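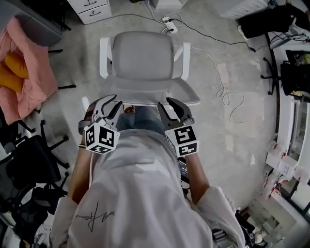
Data card: hand-held gripper comparison

Summary

The Pirkinness collection supports the comparison of two finger designs for hand-held grippers, referred to throughout as Mikuš (curved) and Plasell (angular). It was assembled by the manipulation group at Fundar and is maintained by Gerasimos Nikolaidis. Version 2 was released in December 2024 and supersedes the June pilot, which should no longer be cited.

Contents

The release contains 2791 recordings of two-handed tasks performed by human operators. Each operator holds one gripper per hand. Tasks involve ordinary office furniture and include grasping, lifting and repositioning chairs, opening drawers, and folding blankets. Recordings were made in furnished rooms, and the background was not standardized.

Apparatus

Both grippers carry a white cube printed with black-and-white square markers, from which the pose of the hand is recovered. The overhead view is recorded from head height and includes the operator's forearms and the work area. Finger opening is logged separately for the left and right hands. Operators in the comparison set used the curved fingers on the left and the angular fingers on the right for half of the sessions, and the reverse for the remainder.

Annotation

Each recording is labelled with the task, the finger design in each hand, the first point of contact and the outcome. A subset of 200 recordings was labelled independently by a second annotator. Disagreements were resolved by the maintainer, and both original labels are retained in the notes field.

Known limitations

Marker tracking degrades when a cube is turned away from the camera or passes beneath the operator's torso. This occurs most often in chair tasks, where operators lean well forward. Affected intervals are flagged and should be excluded from any analysis of trajectory accuracy.

About 80 recordings from the pilot lack finger-opening data for the right hand. They are listed in a separate file and are not included in the comparison set.

Results obtained with hand-held devices should not be taken as a measure of either finger design when mounted on an arm. Grip force was not measured.

Access and use

The collection is available for non-commercial research on written request. Recipients may not attempt to identify operators. Corrections to labels should be submitted to the maintainer with the recording number and the relevant time interval.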